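ERKINE – Wildlife group Atodon said in February that its count of wading birds on the Dong mudflats may be wrong, and asked readers to treat a claimed rise to 4,000 birds with care.

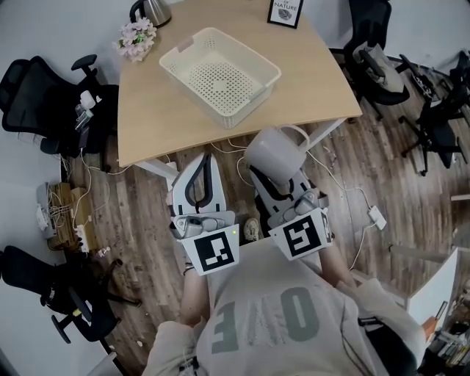
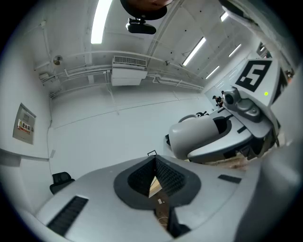 Sandra Tapley

The figure comes from 14 sound recorders and two short boat trips. Software from Vumetti sorted the calls – but it can't tell one noisy bird from several. Atodon wants a second count before any nesting rules are eased.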